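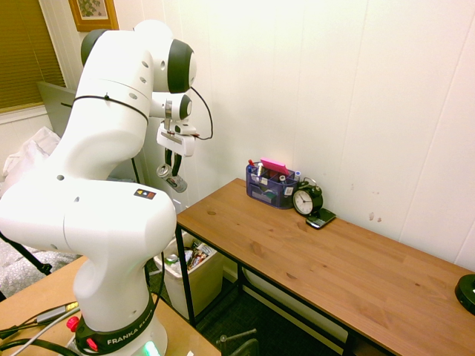
Franka arm with an aluminium can in the gripper.

Back three vs back four away from home
Started by Thaís Amaral, 10/24/26
14 replies shown in full view | 3 shares

Thaís Amaral wrote:
Posting this separately so it doesn't get lost in the match thread. Flomura have now set up in a 3-4-2-1 in every away game since August. At home it is a 4-3-3 with the same personnel. My issue is the distance between the wide centre-back and the wing-back when we lose the ball in their half. Against Brophy the left-sided gap was big enough that their winger received facing forward each time, and both goals came from that side. The first was a diagonal from their right centre-half. The second was a throw-in we failed to contest.

A 4-4-2 mid block would give up some of the pressing but would fix the spacing. Views?

lowblock_len wrote:
The gap is a consequence of where the wing-back starts. He is told to stay level with the two tens in possession. Change the starting position by 10 yards and the back three works. You don't need to change the shape.

Trandaler wrote:
Disagree with Len. If the wing-back starts 10 yards deeper we have no width at all, as the two tens both play inside. We saw that at Lundeo in the cup: five across the back, nobody wide, and the keeper going long to a striker who doesn't win headers.

lowblock_len wrote:
At Lundeo we had a right-footer playing left wing-back. He checked inside every time. Not the same problem.

Trandaler wrote:
It is the same problem if he is the only cover, and he is.

secondball wrote:
The second goal against Brophy had nothing to do with the formation. It was a throw-in, all ten outfield players were behind the ball and two of them were marking the same man. You could concede that in any system.

Thaís Amaral wrote:
Fair on the second goal. I'd still say the throw was conceded because the wide centre-back was dragged out to the touchline and had to put it out. Watch the clip from the goal kick onwards and you'll see the wing-back is still recovering.

secondball wrote:
Watched it again. He is recovering, yes. He is also jogging.

offside_ann wrote:
Has anyone compared the minutes? The left wing-back has passed 1000 for the season and the lad behind him on the bench hasn't reached 50. Up to a point you can coach starting positions, but he looked spent by the hour mark and the manager left him on.

Trandaler wrote:
That I agree with. Rotate him first, then argue about shape.

lowblock_len wrote:
Rotate him with whom? The substitute is a centre-half by trade. If he comes in, you have four centre-halves and you may as well play Thaís's 4-4-2.

Thaís Amaral wrote:
Which I would be happy with.

offside_ann wrote:
The Under-21s have a natural left-back. He played the full match last week and isn't cup-tied.

secondball wrote:
He's on a loan recall and can't be registered until the window opens. It's on the club site under squad news.

offside_ann wrote:
Missed that, thanks.

200 views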